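Reading time: 2 min

Ticket 900: hand-held gripper demos rejected at import
Project: Terholm, organizer box task
Opened by: Qiuyue Jiang
Status: closed

Import refuses 21 demos from the May set. The log gives "finger width out of range" on every one. Demos recorded with the older hand-held unit load fine. Replaying the rejected files on the arm makes the gripper close too early, before it gets to the latch side of the box.

Checked the tracking first and found no dropouts. Then compared the open position on both units.

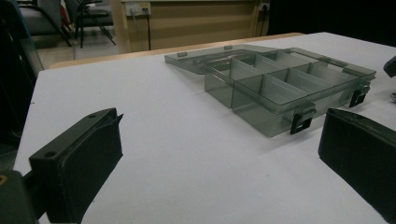 Fingers apart, organizer open, lid folded back.

The width zero had been saved with the fingers slightly open, so every reading came out 2 mm short. Reran the zero with the fingers fully closed, applied the offset to the old files and imported again. All 21 loaded. Replayed 20 on the arm with no early close. The last one has a bad start pose and was deleted.

Closed 07/10/2026.

Comments (3)

Cheng: Same error on our Bretix unit. Does the zero survive a battery change?

Qiuyue Jiang: No. Redo it each time.

Omora: Offset worked for me, thanks.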